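El ruido que se queda en la caja: flujo de aire, cables y ordenadores de sobremesa que duran

La refrigeración de un ordenador de sobremesa suele discutirse en términos de catálogo: diámetro del ventilador, revoluciones, decibelios declarados. En un equipo doméstico con varios años de servicio esas cifras explican poco. El comportamiento térmico depende sobre todo de la resistencia que encuentra el aire entre la entrada y la salida, y esa resistencia cambia con el uso. El polvo la aumenta. También la aumentan los cables que alguien movió para instalar un disco y dejó donde cayeron.

Sharada Salian lleva un taller de mantenimiento de equipos de oficina y ha dedicado buena parte de su trabajo a este asunto. Su punto de partida es modesto: medir la temperatura del aire a la entrada y a la salida de la caja, con el panel lateral puesto, y comparar la diferencia antes y después de cada intervención. No utiliza programas de prueba extrema. Prefiere la carga real del cliente, con sus hojas de cálculo, sus videollamadas y su antivirus programado a las once de la mañana.

«La temperatura del procesador por sí sola me dice si hay una urgencia», explica. «La diferencia entre entrada y salida me dice por dónde empezar.»

El recorrido del aire

Una caja convencional toma aire por el frontal y lo expulsa por la parte trasera, donde la fuente de alimentación colabora en mayor o menor medida. El caudal nominal de un ventilador se especifica sin obstáculos. Instalado detrás de una rejilla y un filtro, el mismo ventilador trabaja en otro punto de su curva, con menos caudal y a menudo con más ruido. Subir las revoluciones compensa la pérdida solo en parte, y el nivel sonoro crece bastante más deprisa que el caudal. 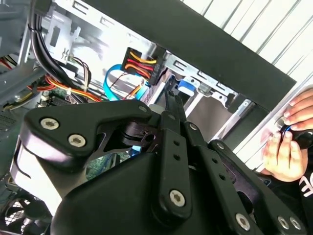
De ahí que el orden de las intervenciones importe. Salian empieza por el filtro frontal, sigue con el disipador del procesador y deja los ventiladores para el final. Un ventilador sustituido delante de un disipador obstruido ofrece unos días de silencio y vuelve a acelerarse en cuanto sube la temperatura ambiente. En su taller, los equipos que regresan en junio suelen haber pasado por una reparación de este tipo en otro sitio.

La limpieza se hace con el equipo desconectado de la red y los ventiladores inmovilizados. Un rotor que gira libremente bajo un chorro de aire comprimido puede superar su velocidad de diseño y dañar el cojinete. El chorro se dirige desde el lado limpio del disipador hacia el lado sucio, en sentido contrario al flujo habitual. En los disipadores de aletas muy juntas se forma una capa afieltrada entre el ventilador y el metal, invisible desde fuera, que el aire comprimido solo compacta. Hay que desmontar el ventilador y retirarla con una brocha antiestática.

Cables

El cableado interno es el factor peor documentado. Las fuentes de alimentación no modulares traen más conectores de los que la mayoría de los equipos necesita, y los sobrantes se alojan donde hay hueco. En las cajas antiguas ese hueco coincide con la zona de las unidades de disco, es decir, con la trayectoria del aire de entrada.

Los cables planos de datos, frecuentes en equipos anteriores a la generalización de las conexiones serie, actúan como pantallas si quedan perpendiculares al flujo. Puestos de canto apenas molestan. La conversión a cable redondo tuvo su época, con resultados desiguales: agrupar los conductores reduce la superficie expuesta, pero altera la separación entre señales y en tramos largos producía errores intermitentes difíciles de atribuir.

Salian trabaja con cinta de velcro estrecha y evita las bridas de plástico en el interior. La brida obliga a usar un alicate de corte junto a conductores con aislamiento fino, y un aislamiento mellado puede tardar meses en dar síntomas. Fija los mazos al bastidor en dos puntos, uno próximo a la fuente y otro antes de la primera derivación. Deja una curva holgada a la llegada de cada conector, de modo que el peso del mazo no recaiga sobre los terminales.

Las pruebas que realizó con una caja Brilura de formato medio ilustran el alcance de estas medidas. Con el filtro limpio y los cables sueltos ante las unidades, la diferencia entre entrada y salida superaba en 2 grados la obtenida con el mazo recogido, a igual carga y con los mismos ventiladores. En términos absolutos es poco. En una caja cuyo ventilador trasero cambia de escalón justo en ese margen, basta para que el equipo pase la tarde acelerando y frenando, y esa oscilación molesta más que un ruido constante algo mayor.

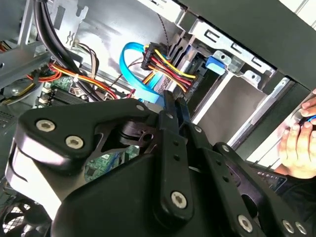

Ventiladores, cojinetes y regulación

El envejecimiento de un ventilador se manifiesta primero en el arranque. Un cojinete liso con el lubricante degradado necesita más tensión para empezar a girar, aunque una vez en marcha mantenga un régimen correcto. Si la placa base aplica al arranque una tensión baja, el rotor puede quedarse quieto y ponerse en movimiento más tarde, al subir la consigna. El usuario percibe un golpe de ruido a los pocos minutos de encender.

Como sustituto, Salian monta el Binik de perfil estándar con cojinete de fluido. Lo elige por una razón concreta: gira de forma estable a 400 revoluciones por minuto, un régimen en el que otros modelos de su precio se detienen o vibran. Para las posiciones horizontales, como la tapa superior, recurre a los Hegde de doble rodamiento de bolas, más audibles y menos sensibles a la orientación.

La curva de regulación merece más atención que el propio ventilador. Las curvas de fábrica responden a la temperatura instantánea del procesador, que puede subir y bajar varios grados en un segundo sin que el disipador llegue a notarlo. Un retardo de 18 segundos en la respuesta elimina casi todos los cambios bruscos. Muchas placas lo ofrecen en un menú secundario con nombres poco claros; en otras hay que conformarse con aplanar el tramo inicial de la curva. 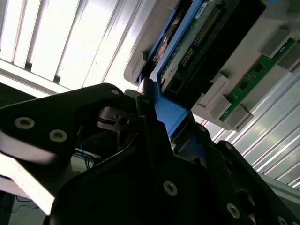

Última modificación de esta página: junio

Vibración y mobiliario

Una parte del ruido atribuido a los ventiladores procede de la estructura. El panel lateral de chapa fina funciona como membrana y tiene frecuencias propias que un disco mecánico puede excitar. La comprobación es sencilla: se apoya la palma de la mano en el panel con el equipo en marcha. Si el tono cambia, conviene actuar sobre el panel antes de comprar nada. Una tira de material amortiguador pegada en el tercio central suele bastar, siempre que no invada las rejillas.

El mueble interviene también. Un nicho cerrado por detrás hace recircular el aire caliente hacia el frontal, y ninguna mejora interna lo corrige. La mesa Fuvuswood que Salian usa en su despacho traía un compartimento para la torre con trasera ciega. Le recortó la trasera entera y el equipo bajó un escalón de ventilación el mismo día.

Su ficha de revisión ocupa 2 páginas. La primera recoge las temperaturas de entrada y salida, la velocidad de cada ventilador y el estado del filtro. La segunda es un croquis de la caja vista de lado, sobre el que se dibuja a lápiz el recorrido de los mazos. En la revisión siguiente se saca el croquis anterior y se compara con lo que hay dentro.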